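Progress report to the Kandwood Foundation
Laltden Center for Social Research
June 11, 2019

Project: Shared memory and local government in divided towns

The project asks how town councils handle public requests to rename streets, move monuments and mark contested anniversaries. The present report covers the period since January, when the second installment of the grant was received.

Fieldwork in Plisel is complete. The team held 118 interviews with residents, council staff and members of local history groups. Transcription is finished, and coding is well under way.
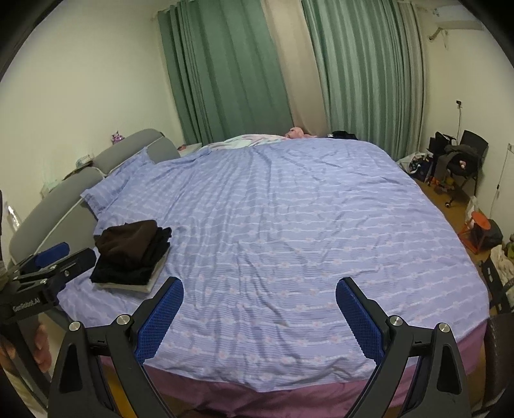
Work in Dinsa has moved more slowly. Access to the council minutes was granted later than planned, and 10 interviews remain to be scheduled. We expect to close this stage without a change to the overall budget.

The household survey returned 1,644 usable responses across both towns. Early results suggest that length of residence is a stronger guide to opinion on renaming than age or party support – a finding we will test further before publication. 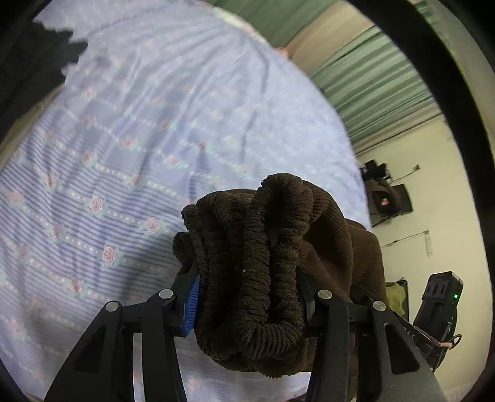 Two articles are in preparation. The first deals with the record of petitions in Plisel and will be submitted this fall. The second compares the two councils and depends on the remaining Dinsa material.

Spending is in line with the approved plan, apart from a small underspend on travel. We request permission to carry this amount forward to cover translation costs.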